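The Kitchen Counter Build: Notes and Pictures from Wiseck

Wiseck is our shared workshop, and the kitchen counter is the build that has eaten most of my evenings there since May. The idea is simple to say: a real-looking counter with real appliances and ordinary clutter, and an arm that can work on it without being babied. I had bench-tested plenty of arm code on a bare table with three colored cubes, and I got so tired of those cubes! Kitchens are messy and shiny and full of drawers, and I wanted all of that.

There's a lot still to do, but it's far enough along that I'm happy to show it off. Click through in any order.

The close view

Most of my time goes into close-range views like the one below. A grooved wooden board on marble is a lovely test, because the grain keeps throwing up edges that have nothing to do with the edge you want. Dark knots are the worst offenders. I spent a whole night thinking I had a calibration bug, and it was wood grain all along. I've gone back to looking for the rounded corner against the pale counter and ignoring whatever happens in the middle.
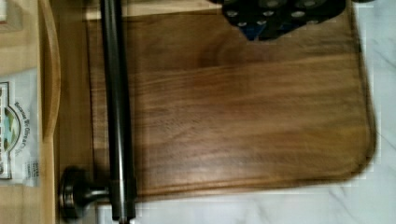

Osaze Effiong wrote in to say that the corner trick works until the board gets pushed up against something, and that fitting a line to two long sides holds up better. Osaze also thinks I should lower the exposure and live with a darker picture, and has offered to send over the settings that worked on the Sillthorpe bench.

I tried the two-sides version the same night and it's good. Slower, but good. It's in the code now, with the corner method kept as a fallback.

Cables

Cable routing was the part I expected to hate and ended up loving. My first attempt had everything pulled tight and neat, which looked fantastic right up to the first big wrist rotation. So now there's slack where the joints need it, a clamp on the housing, and a strap lower down to keep the bundle close to the link. The loops over the top look a bit wild – they need to be. Before I run anything new I swing every joint to its limits by hand, slowly, and watch the loops the whole way.

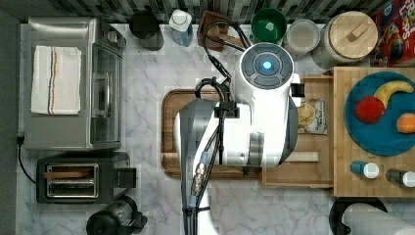
The other thing I changed was the speed near the ends of travel. I had one flat limit for the whole motion, and it felt sluggish in the open and too brisk close to the counter. Splitting it into two zones took 30 minutes and made the arm so much nicer to stand next to. If you have a build like this and haven't done it yet, do it tonight!

The drawer

And now my favorite piece. The drawer is bamboo, on metal slides, and it does everything I hoped a drawer would do to make my life difficult. The walls are thin, so the fingers have to come straight down and stay clear of the rim. A chip bag is a great thing to put inside because it crinkles, shifts, and never has the same shape twice. Small blocks are easy by comparison, except when they sit close to a wall, and then there's hardly any room for a finger on that side.

I name my planners so I can keep them straight in the logs. Jikley is the one that does the approach. It picks a point over the drawer, comes down in 4 short moves, and checks its position after each. Chukwu takes over for the grasp itself and is much more cautious about force. Getting the two of them to hand off cleanly took me longer than writing either one.
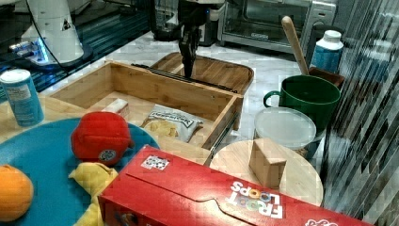

Laying out the counter

Layout turned out to be half the fun. I keep the appliances along the back and use the front for things I want to move around: plush fruit on a teal plate, the bamboo box, a Froot Loops box on its side, a little block with a slanted top. Soft things next to stiff things, flat things next to tall things. The reflective panel along one side is a pain for the cameras, and I like having it in there. My own kitchen is full of reflections too.

Every layout gets saved under a number so I can go back to it. I'm up to 138 of them. A few differ by nothing more than where the plate sits, and those have been the most useful for finding out what the planners were quietly relying on. I had a grasp that looked rock solid for ages, and then I slid the plate over by a hand's width and the whole plan fell apart. Great evening, that one.
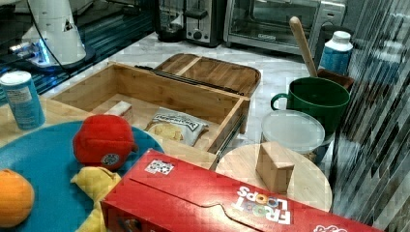 Do you need marble and real appliances to build something like this?
Any sturdy counter will do, and you can start with one drawer and a few soft things from around the house. I'd put the effort into good slides and a solid mount for the arm first, then add clutter as your code can handle it.

Coming up next: a second drawer, a better mount for the side camera, and a proper cleanup of the logs. The last log file had 3562 lines in it and I read nearly all of them over one very long coffee. More pictures when the second drawer is in!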